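**Star fruit: when is it ripe enough?**

**quinlan_c:** Picked up a star fruit at the Hulora market and I have no clue what I'm doing. It's yellow but I keep seeing greenish bits when I turn it around. Do I wait? Also do you peel them?? I want to put it out with apple for my sister on a plain plate, nothing fancy.

**moriarty92:** No peeling! Wash it, run a knife down the brown edges if there are any, slice it crosswise. A little green is fine, I like mine that way, kind of tart and crunchy.

**philomena_nc:** Gonna disagree with Kevin. With green on it they taste like sour grass to me. Leave it on the counter 2 days until it's yellow all over and smells like something. And keep it away from the apple unless you want it to go faster.

**quinlan_c:** Ok, fruit and plate:

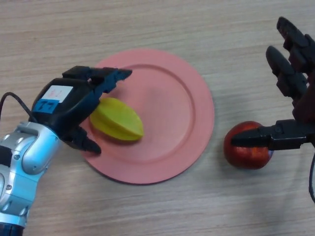

*star fruit and the red apple, pink plate*

I kinda love the yellow on that pink. Does that look ready to you guys?

**moriarty92:** Yep, eat it. That's a nice bright yellow.

**philomena_nc:** Still a hint of green in there, I'd wait. Pretty plate though! Where's it from?

**quinlan_c:** Thrift store, so no idea, sorry. I'm leaning toward slicing it tonight (impatient).

**eabha_p:** One thing before you serve it, is your sister ok with star fruit? Anyone with kidney trouble shouldn't eat it at all. My uncle's doctor was very firm on that.

**quinlan_c:** Oh wow, didn't know that. Her kidneys are fine as far as I know but I'll ask her first. Thank you!

**moriarty92:** Good call Éabha. And cut the apple last or it'll brown on you. Lemon juice helps.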